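Timside College – Enrolment FAQ

When do applications close for the winter term?
At 5 pm on the last business day of November.

How many credits do I need to transfer in?
At least 11, with an average of 68 or higher.

Is there a fee?
Yes, $100. It is non-refundable.

Can I defer my offer?
Yes, by one term – write to Letay Gidey in the Registrar's office before January.

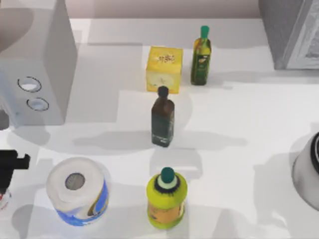
Countertop with household items and appliances (computer rendering)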